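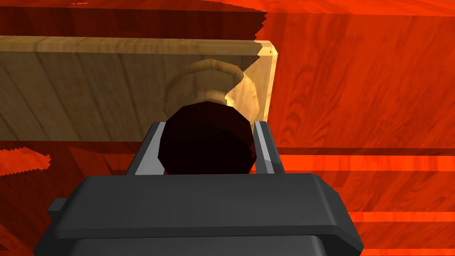
Notebook, gripper comparison, simulation bench
Wednesday, January

Purpose of the session: to compare the Erkine parallel gripper model with the Pendeck model on the knob approach task, using the same arm, the same controller and the same wrist camera placement. The Vistham scene file was used without changes to lighting or textures. All runs were executed in Wumbei on the shared workstation, beginning at 9:15.

Setup. Each gripper was given 20 approaches, for 40 in total. Start poses were drawn from the same seed list. Fingers open fully before the approach and remain open until the controller reports that the target lies between them. The close command is then issued at half speed. A run is counted as complete when both finger contacts register and the arm has drawn back 10 mm without losing either one.

Results, Erkine: 17 of 20 complete. Two of the remaining runs stopped short of the knob, and the third closed on the rim and slid off to the left. Approach time was consistent across the set.

Results, Pendeck: 10 of 20 complete. Most failures occurred at closing. The right finger reached contact first and pushed the target sideways before the left finger arrived. The finger travel in the Pendeck model file may not be symmetric. This should be checked against the drawing before the figure is quoted to anyone outside the group.

Observations on the wrist view. The palm housing takes up most of the bottom of the image with the Erkine model. The light strips on the inner edges of the fingers are easy to pick out against the red wood, and the alignment check uses them without difficulty. The front face of the dark knob is nearly black under the present overhead light, and the detector relies largely on the outline. In several runs the detector moved to the pale knob behind it, the larger of the two and much better lit. Both short stops in the Erkine set follow this pattern in the log.

Rendering. Saw-toothed boundaries are present where the red wood meets the light board, at the upper right and along the shadowed strip at upper left. Overlapping surfaces are the probable cause. The collision meshes were inspected separately and no overlap was found near the knobs, so the contact results are retained. The knob outlines are visibly faceted. A finer mesh has been requested but is not required for this comparison.

Open items:
Check Pendeck finger travel, left and right, in the model file.
Repeat the Pendeck set with the close command at quarter speed.
Add a depth limit to the detector so that the rear knob is excluded.
Correct the overlapping surfaces in the Vistham scene and save under a new revision number.

Logs are stored in the comparison folder under both gripper names. The seed list is in the same place and should not be edited until the repeat set has been run.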